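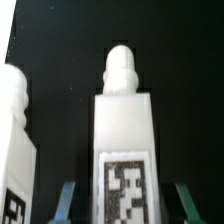
Ha-neul Hwang
Board game tinkerer, part-time print shop helper
12/02/2023

Okay, game piece update, for everyone who kept asking! The new shape is a tall block with a knob on top, sort of a pawn that got itself a pedestal. I love them way more than the flat tokens.

The knob took forever to draw. I wanted a cap, then a little neck, then a wider part that flares out before it meets the block. My first sketch looked like a doorknob (Amr Saber said so, and I'm still a bit mad about it).

Yes, you can see the layer lines on the knob. I could sand them out, but I kind of like them -- they catch your fingertip when you pick one up. The white is plain matte stuff, no paint, no primer.

The black and white squares on the front are the marker labels. Each piece in Tellitz gets its own pattern, so you can tell them apart even though the bodies match. Print yours on paper with a bit of weight to it. The thin kind curls at the corners and I ended up redoing 7 labels in one evening, grumbling the whole time.

Someone asked about the white border. Keep it! I trimmed it off on an early set to make the labels look neater and the pattern got really hard to pick out.

Next up is the board. Amr wants a fold-out one, I want two halves that click together, and we've been going back and forth since lunch -- I'm winning, I think.

Rules are still a mess, sorry. The knights-that-aren't-knights move too far and whoever goes first just runs away with it. Hoping to have something readable up in January.

If you print a set before then, send me your color choices please, I want to see an orange one so badly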